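# ロボットはまだ、うちのボトルを持てない(と思う)

家事ロボットの話になると、みんな洗濯物をたたむところを見たがるんですが、私が見たいのは断然ボトルです。透明で、首が細くて、胴がぽってり丸くて、中に液体が入っているやつ。あれを持ち上げて、傾けて、こぼさずに戻す。それができたら私は財布を出します。

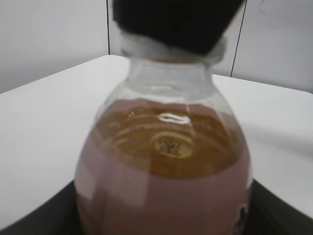 ## 透明なものは、ほんとうにややこしい

黒いキャップに、その下の白い帯、それから透明な首。ひょうたんみたいにふくらんだ胴の中には、くすんだピンクというか藤色というか、そんな色の液体が肩のあたりまで入っている。ところが液面のほうは琥珀っぽい茶色に見えるんですよね。同じ液体なのに横からと上からで色が違う。おまけに液面の真ん中あたりが白く光って、その下にはボトルの底の丸い印まで透けている。

人間はこういうのを見ても、一秒も悩まないわけです。「ああ、ボトルね」で終わり。光っているのは照明の映り込みで、底の丸は底の丸。頭のどこかが勝手に仕分けをしてくれる。

でも、これを機械にやらせる側の身になって考えてみてください。どこからどこまでが「物」なのか。首のところなんて向こう側の白い台がそのまま見えているんですよ。色で輪郭を探そうにも、そこにあるのは背景の色です。距離を測るセンサーも透明なものは苦手で、光が突き抜けたり、変な方向に跳ね返ったりする。穴があいたみたいなデータになるんだそうです。

私は技術者でも何でもなくて、日用品と調味料とちょっとした雑貨を置いている店で働いている人間です。品出しをして、レジを打って、家に帰ったら晩ごはんを作って、風呂場の詰め替えをする。一日じゅうボトルを触っているようなものです。だからこのへんの話にはやたらと口を出したくなる。今日もそういう、口を出したいだけの文章です。長いですよ!

## 「できます」の動画と、うちの台所

この文章を書き始めたのが2019年3月15日で、きっかけはHilturaという会社の家事ロボットの宣伝動画でした。腕が二本ついた、背の高い空気清浄機みたいな見た目のやつ。これがテーブルの上のコップを食洗機に入れて、クッションを直して、最後に観葉植物に水をやるんです。音楽がまたいいんですよ、ピアノで。

一回目は素直に感動しました。二回目に「ん?」と思って、三回目からは止めながら見ました。コップが全部、不透明なんです。青い陶器みたいなのと、黄色いの。どれも同じ形で、取っ手の向きまでそろっている。テーブルの上にはほかに何もなし。うちのテーブルなんて、コップの横に醤油と、開けっぱなしの海苔と、学校のプリントと、いつのものかわからない輪ゴムがあるのに。

意地悪で言っているつもりはないんです。宣伝なんだからきれいに撮るのは当たり前で、料理番組だって玉ねぎの皮は先にむいてある。ただ、私が毎日やっている家事の大半は「玉ねぎの皮が先にむかれていない」部分にあるので、そこを飛ばされると、自分の仕事がまるごと画面の外に出されたような気分になる。

水やりの場面もよく見ると、じょうろに水を入れるところは映っていませんでした。もう入っているんです。いや、そこ! そこがいちばん見たいのに、と画面に向かって声が出ました。

## 掃除機だけは認める

先に、機械に負けたと思っている分野の話もしておきます。床です。

うちにはStestusという掃除ロボットがいて、もうだいぶ長い付き合いになります。買う前は「どうせ隅に残るんでしょ」と思っていたし、隅にはたしかに残る。でも毎日やってくれるんですよ、あの子は。私は毎日はやらない。一週間分の合計で比べたら完敗です。

しかも、私のほうが変わってしまった。床に物を置かなくなったし、延長コードは壁の上のほうに這わせたし、毛足の長いラグは押し入れに入れて、そのまま出していません。椅子の脚が細くて引っかかるというので、椅子まで替えました。掃除ロボットのために椅子を替える日が来るとは思わなかった。

で、この話を店の休憩時間にすると、必ず「それって楽になってるの?」と聞かれます。なってます。なってますけど、楽になった分の何割かは、ロボットが通れる家を保つ仕事に化けている。朝いちばんに靴下を拾って回るとき、これは誰の家事なんだろうと思うことはあります。

それでも床が成功した理由はよくわかるんです。床は平らで、ごみは吸えばいい。つかまなくていいんですよね。壊れるものを持ち上げなくていいし、傾けなくていい。間違えてもせいぜいソファの下で止まるだけで、私が帰ってから引っぱり出せばすむ。

これが「つかむ」になったとたん、話がまるきり変わる。

## 持つ、の中身

自分がボトルを持つとき何をしているのか、しばらく観察してみたことがあります(休みの日に台所で一人で。家族には変な目で見られました)。

まず、手を出す前からだいたいの重さを予想しています。中身が肩まであれば重い、底のほうにちょっとなら軽い。予想が外れると、腕がふわっと上がってびっくりする。空だと思っていた牛乳パックが満タンだったときの、あの「うわ」です。つまり目で液面を見て、それを腕の力に翻訳しているわけです。

次に、どこを持つか。首の細いボトルなら首を持ちたくなる。指が回るから。でも中身がたっぷりのときに首だけ持つと、胴がぶらんとして怖い。だから丸い肩のあたりに手のひらを添えるんですが、丸いところというのはすべる。特に油ものの瓶は、注ぎ口から垂れたのが胴まで回っていて、ぬるっとくる。そこで指が勝手に力を足す。足しすぎると、やわらかい容器ならへこんで、ふたが開いていたら中身がぴゅっと出る。

私はこの「ぴゅっ」を、今年に入ってから二回やりました。人間歴はそれなりに長いのに。

そして傾ける。液体は遅れてついてくるんですよね。傾けてもすぐには出なくて、出始めると急に勢いがつき、戻してもまだ少し出る。とろみがあればもっと遅れるし、粉っぽいものが沈んでいれば先に振らないといけない。しかも残りが減るたびに角度が変わる。昨日の角度は今日の角度ではない。考えてみれば、とんでもないことを毎朝パジャマでやっているものです。

機械にもそれぞれ部分的にはできるんだろうと思います。重さを測るのは機械のほうがずっと正確だし、同じ角度を何百回でも繰り返せる。工場で瓶に液体を詰めているのは昔から機械で、私が店に並べている商品だって、人が漏斗で入れたものなんか一つもないはずです。だから「機械は液体が苦手」と言ってしまうと嘘になる。

工場では、同じ瓶が同じ向きで同じところに来る。うちの台所では、誰かが夜中に使った瓶が、ふたが半分しか締まっていない状態で炊飯器の裏に立っている。この差です。

## 店のほうはどうかというと

職場の話もさせてください。家よりは店のほうが先に機械が入る、と世間では言われていて、私もそう思っていました。棚はまっすぐだし、商品の置き場所は決まっているし、床に靴下は落ちていない(たまに子どもの靴が片方落ちていますが)。

少し前、問屋のKarabulutが開いた展示会に、店から何人かで行かせてもらいました。そこにRovmontというピッキングの機械があったんです。太い腕が一本、先に吸盤みたいなものがついていて、箱から商品を取って別の箱に移す。説明の紙によると、デモ用に用意した商品は338種類。これはなかなかの数だと思いました。うちの店の洗剤の棚より多い。

速いんですよ、これが。箱もの、平たい袋、チューブ入りの歯みがき粉、どんどん移す。私は正直、口を開けて見ていました。手伝ってもらえるなら明日から来てほしい。

ところが、ずうっと見ていると、飲み物や液体洗剤がほとんど出てこない。近くにいた係の人に「ボトルは取れないんですか」と聞いたら、ラベルがちゃんと巻いてあるものは取れます、と。じゃあ透明なのは、と聞いたら、ちょっと間があって、「条件によります」。

あの「条件によります」は、いい返事だったと思うんです。嘘がない。私が接客で「在庫を確認してまいります」と言うときと同じ種類の誠実さを感じました。

帰ってから気になって、うちの店で扱っている商品の一覧を出してもらいました。ぜんぶで1,221品目。そのうち、透明か半透明の容器に液体が入っていて、ラベルが小さいもの。化粧水、みりん、酢、シロップ、香りのする棒をさすやつ、除光液。閉店後に棚の前を歩きながら印をつけていったら32品目ありました。

少ないじゃないか、と思いますよね。私も最初はそう思いました。残りを全部やってもらえるなら御の字だろうと。

でも、品出しというのは通路ごとにやるんです。化粧水の通路に入ったら、箱の綿棒も、袋のコットンも、透明な瓶の化粧水も、まとめて出す。機械が綿棒とコットンだけ出して化粧水を残していったら、私はその通路にもう一回、台車を押して行かなきゃならない。残ったものが少ないからといって、手間まで同じ割合で少なくなってはくれません。むしろ、どこに何が残っているのか探して歩く分、気持ちとしては前より面倒かもしれない。

それに、瓶の品出しって「置く」だけでは終わらないんです。前の列のを手前に出して、新しいのを奥に入れて、ラベルを正面に向ける。丸い瓶は向きが決まらないから、指先でくりっと回す。あの「くりっ」、伝わりますかね。棚に立てたまま、キャップをつまんで回すんです。隣の瓶に当てないように。ガラスどうしが当たると、嫌な音がするんですよ。

## トレイに置けばいい、という考え方

ここまでけちをつけてばかりなので、自分なりに「じゃあどうすれば機械にできるのか」も考えてみました。素人の考えなので、話半分で。

一つは、場所のほうを整えてやること。白い台の上に黒いトレイを敷いて、ボトルはいつもそこに置くことにする。台所に「ボトルの駐車場」を作るわけです。場所が決まっていれば、機械は探さなくてすむ。うちの掃除ロボットのために椅子を替えたのと同じ理屈で、たぶん最初の家事ロボットはこの方式でやってくるんだろうなと思います。家の中に小さな工場みたいな一角ができて、そこだけは機械の担当になる。

悪くないんですよ、この案。実際やってみたんです、ロボットなしで。調味料を全部トレイの上に集めて、使ったら必ず戻す、と家族に宣言しました。三日もちました。四日目の朝には、ごま油が冷蔵庫の上にいました。

もう一つは、容器のほうを変えること。キャップの形をそろえるとか、胴に機械が読める印を入れるとか、首に出っぱりをつけて必ずそこを持てばいいようにするとか。店の人間としては、これはぜひやってほしい! 丸くて透明でつるつるの、見た目だけはたいそう美しい瓶が、人間にとってもどれだけ並べにくいか。メーカーの方が読んでいたら、肩のところにくぼみを一つお願いします。

ただ、きれいな瓶が欲しくて買うお客さんがいるのもよく知っているんです。棚の前で手に取って、光に透かして、色を見て、にこっとしてかごに入れる。あの時間をなくしてまで機械に合わせるのかと言われると、それはそれで寂しい。私も家に一本、中身がとっくに終わったのに捨てられない瓶があります。

## 時間がかかってもいい家事、だめな家事

家事ロボットの悪口でよくあるのが「遅い」なんですが、私はそこにはわりと寛大です。

Hilturaの動画には、隅っこに小さく早送りの表示が出ている場面がありました。コップを一個しまうのに、ほんとうはけっこうな時間がかかっているんでしょう。でも、それは別にいいと思うんですよね。私が寝ているあいだに、ひと晩かけて食器をしまってくれるなら、一個に五分かかろうが構わない。洗濯物だって、朝までにたたんであればいい。人間のスピードと比べること自体、ちょっとずれている気がします。

困るのは、途中で止まるほうです。タオルを半分までたたんだところで固まられると、続きから引き継ぐのがつらい。料理を手伝ってもらうならなおさらで、鍋が煮立っているのに、みりんの瓶をつかみそこねて三回やり直しています、では煮物が焦げる。

それから、失敗したときの後始末。掃除ロボットが失敗しても、床が少し汚いままなだけです。でも液体の瓶を落としたら、床一面がべたべたになって、ガラスが散って、そこへ掃除ロボットが出動してきて(あの子は時間になると来ます)、べたべたを家じゅうに塗り広げる。想像しただけで胃が痛い。うちのStestusとHilturaの何とかが力を合わせて台所を地獄にする夜を、私はかなり具体的に思い描けます。

うまくいく割合がどれだけ高くても、この一回が頭をよぎるうちは、留守中に瓶を触らせる気にはなれないんですよね。人を雇う場合だって同じで、初日の新人さんにワインの棚は任せません。まずはトイレットペーパーから。機械の新人さんも、トイレットペーパーから始めてもらえたらと思います。あれなら落としても転がるだけなので。

## いくらなら払うのか問題

お金の話もしておかないと、ただの感想文になってしまいますね。

Hilturaの値段はまだ出ていなくて、6月に発表するらしいんですが、待っているあいだに自分で値段をつけてみることにしました。何ができたらいくら払うか。電卓を持って真剣に。

床はもう解決しているので、ゼロ円。食洗機への出し入れは、けっこう払います。夕食後のあの三十分くらいの気の重さに値段がつくなら、月々の携帯代くらいは出していい。洗濯物をたたむのは、意外と払う気になれませんでした。テレビを見ながらやっているので、あれは私の休憩時間でもあるんです。たたむのを取り上げられたら、ただテレビを見ている人になってしまう。

風呂場の詰め替え。これには払います。濡れた床にしゃがんで、細い口に袋の角を突っこんで、最後の少しを絞り出して、手がぬるぬるになって、袋の切れ端がどこかへ行く。あの作業を代わってくれるなら、食洗機の分に上乗せしてもいい。でもこれ、さんざん書いてきたとおり、機械がいちばん嫌がりそうな仕事なんですよね。ぐにゃぐにゃの袋と、つるつるの容器と、とろとろの液体。欲しいものと、できるものが、見事にすれ違っている。

店のほうはもっと計算がはっきりしています。Rovmontの説明の紙には、品出しや仕分けの時間を最大50パーセント減らせると書いてありました。最大。この「最大」という字を、店長と二人でしばらく眺めました。うちみたいな狭い店で、通路にあの太い腕が入ったら、お客さんはどこを歩くのか。店長は「夜中に動かせばいい」と言い、私は「夜中に止まったら誰が起きるんですか」と言い、そこで休憩が終わりました。

## 仕事を取られる話について

機械の話をすると、仕事がなくなるのは怖くないのかとも聞かれます。

怖くないと言ったら強がりになります。レジのほうはもう、隣町の大きい店がずいぶんセルフになりました。あれはお客さんに仕事が移っただけという気もしますが、レジの人数が減ったことに変わりはない。だから品出しだって、いつかは減るでしょう。ボトルが持てるようになったら、たぶん早い。

ただ、その日が来たとして、私の仕事のうち何がなくなるのかを一つずつ考えていくと、腰にくるものから順になくなってくれそうなんですよね。二リットルの水の箱とか、下の段の漂白剤とか。それは持っていってほしい。どうぞどうぞ。

そのかわり「このあいだ買った、ピンクっぽい色の、丸い瓶のやつありますか」と聞かれて、棚の三段目まで一緒に歩いていく仕事は、まだしばらく私がやると思います。あの質問に答えるのは得意なんです。横から見た色を言う人と、上から見た色を言う人がいて、同じ商品を探しているのに説明がまるで違う。「茶色い化粧水」と「紫の化粧水」が同じ瓶だったことが、ほんとうにあったんですよ。

それを機械がやってくれる時代が来ても、まあ、驚きはするけれど怒りはしないかな。お給料のことだけは、そのときちゃんと話し合ってほしいです。腕の太い新入りを買うお金があるなら、時給のほうもひとつ。

## いまのところの私の結論

機械に家事はもうできるのか。私の答えは「吸うのはできる、洗うのもできる、箱を運ぶのもかなりできる。つかんで傾けるのは、まだうちには来ていない」です。研究所や展示会では、きっともう誰かがやってのけているんでしょう。透明なボトルをひょいと持って、きれいに注いで、ことりと置く。いまそれを見せられても、私はそんなに疑いません。

でも、うちに来るというのはまた別の話です。キャップが半分ゆるんでいて、胴に油がついていて、置き場所が毎日変わって、うしろから子どもが「ねえねえ」と袖を引っぱってくる中で、酢を大さじ一杯。私がロボットの会社に採用試験をさせてもらえるなら、課題はこれ一本です。コップもクッションもいりません。

6月のHilturaの発表は、仕事の休みを合わせて見るつもりです。動画に透明な瓶が一本でも映ったら、たぶん家族を呼びます。じょうろに水を入れるところから見せてくれたら、カタログも請求します。

とりあえず今夜は風呂場のシャンプーが切れているので、詰め替えてきます。袋はもう脱衣所に出してあります。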